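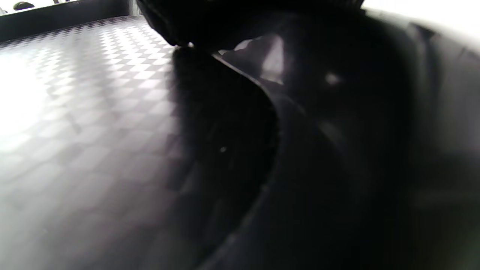
Fig. 1. Close view over the patterned mat, hand-held gripper tool.

Equipment plan, group 3 (Asif Hayat, Sidra Bajwa, Adeel Mohmand)
December 2019

Budget is 3512, all in. Two quotes so far. Ankrah wants the whole lot paid up front, Jumis will split it. Going with Jumis unless Shazia Mengal says no.

To buy: second hand-held gripper, spare finger pads, one more camera, cables. Pads first. Adeel thinks 200 covers pads and cables for the term, Sidra thinks less. Left it at 200.

Gloves and cloth come out of the lab's own stock so not costed. Soft items like cloth are the next set of grasps on our list, and the pads we pick have to suit them.
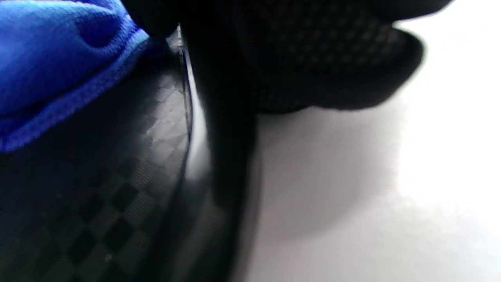
Delivery from Nilisden takes 60 days, which is too long for us, so the order has to go in befor the break. Mat stays as it is, no money for a new one.

Still open: who signs for it, and were the second gripper gets stored. Asif to ask Arsalan Minhas about the cupboard. Camera price not confirmed, will add it when Jumis reply.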